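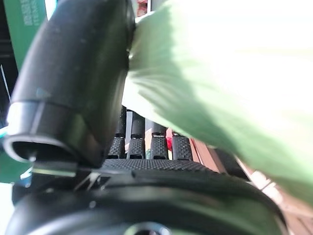

Muvar Opens Saturday Folding Room for People Who Would Prefer Not to Fold

STILLARD, November – Muvar, the household goods company best known for selling people more blankets than they have shelves, will open a folding room on the second floor of its Stillard store this Saturday at 10 a.m.

Customers may bring up to 205 pounds of clean throws, towels and bedding per household. Staff will show them how to fold it all. Staff will not fold it for them, a point the store has already had to repeat by phone.

The room covers 1465 square feet and has long tables, good light and a wall of Judano storage bins, which are for sale. Fitted sheets get a table of their own, at the back.

"We asked our customers what they do with a spare blanket, and most of them said the chair," said Hui-mei Au, store director. "We have nothing against the chair. We sell the chair."

Muvar received 2556 replies to its spring survey on linen closets. Several ran to more than one page.

Classes last two hours and are led by Kwok-wai Hung, who spent his early career in hotel laundry at the Chang and still folds his napkins at lunch. Beginners are welcome. Couples are asked to use separate tables.

Entry is free with sign-up at the service desk. Soft items only, please. Pillows may attend but will not be folded.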